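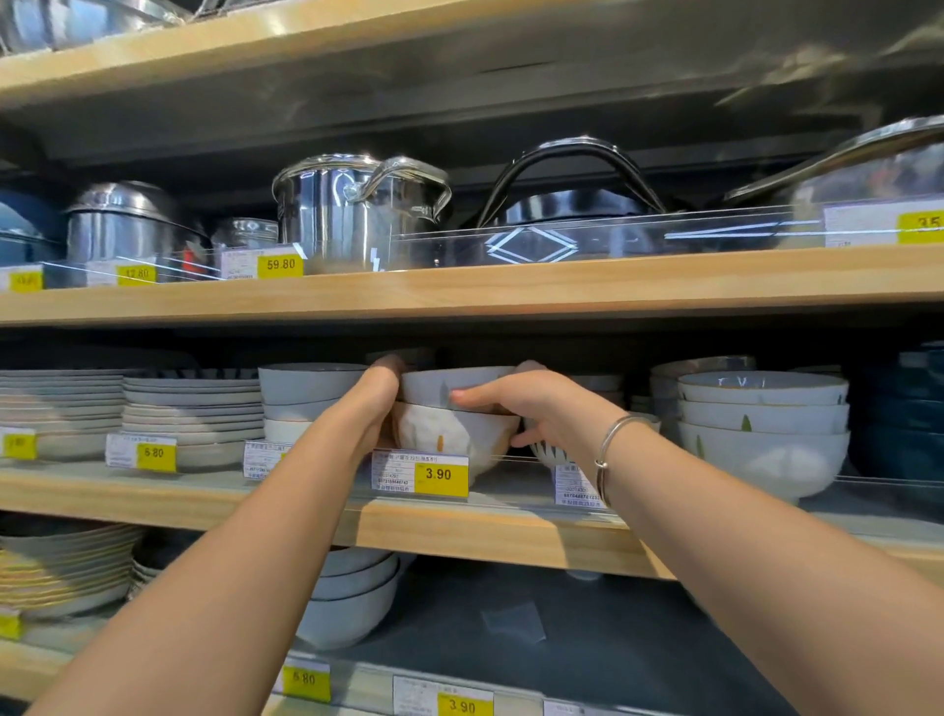
Ticket 2809: Shelf label printer dropping off the network, Zosteswood store
Opened: 01/03/2025
Category: Printing / Wireless
Priority: Medium
Status: Resolved

Reported problem
The label printer in the back office at Zosteswood goes offline part way through a price change batch. Kitchenware and tableware labels were due to be changed over before opening. The batch was 794 labels. The printer stopped after 275 and the Plurnwood pricing program showed "Device not available". Turning the printer off and on brought it back for a few minutes, then it stopped again.

Store has already tried
New roll of labels. Different power point. Restarting the office computer. No change with any of these.

Entry 1, help desk
Rang the store. Printer status light is solid green when it first starts and blinks amber when the job stops. Asked them to print the configuration label (hold the feed button until it blinks twice, then let go). It printed fine, so the print head, the ribbon and the label sensor are not the cause. Signal strength on the configuration label is good. The address on it is not the one in our records.

Entry 2, help desk
The printer should have a reserved address ending in 26. It is picking up a new one from the general pool each time it reconnects. Plurnwood sends to the old address until its own list refreshes, which explains the few minutes of printing after a restart but not why the printer drops off to begin with. Passed to networks.

Entry 3, networks
The reservation for 26 is still in the router, but it is tied to the hardware address of the previous printer. That unit was swapped out last July and the reservation was never updated. Corrected it. Printer restarted and came up on 26. Store asked to send the rest of the batch, starting from label 276 so they don't double up.

Entry 4, store
Printed a bit over half of what was left and stopped again. Same amber light. Address on the configuration label is correct this time. We are putting the remaining bowls and saucepans out with handwritten tickets for now. Can someone please ring before lunch, we only have one person in the office.

Entry 5, networks
Went through the access point log. The printer is being moved between the office access point and the one above the loading dock every few minutes. Both are on the same network name. Each time it moves it takes too long to rejoin and Plurnwood gives up on the job. Roaming was turned on for all devices when the dock unit was added.

Changes made:
1. Turned roaming off in the printer's wireless menu.
2. Locked the printer to the office access point.
3. Set the job timeout in Plurnwood from 10 seconds to 60.
4. Cleared the stuck job from the queue on the office computer.

Entry 6, store
Rest of the batch has printed with no stops. Did a second small batch for the clearance bay to be sure and that went through too. The last few labels came out slightly low on the backing.

Entry 7, help desk
Low print position is a calibration matter and not related to the dropouts. Load the roll, close the lid, hold feed and pause together until the printer moves three or four labels forward, then release both. Store did this over the phone and the next label was centred.

Follow-up
The Justby store had its printer replaced in the same round, so its reservation needs checking as well. Separate ticket raised. Store to keep the configuration label taped inside the printer cupboard door.

Ticket closed with the store's agreement. Reply to the closing email within 14 days to reopen it.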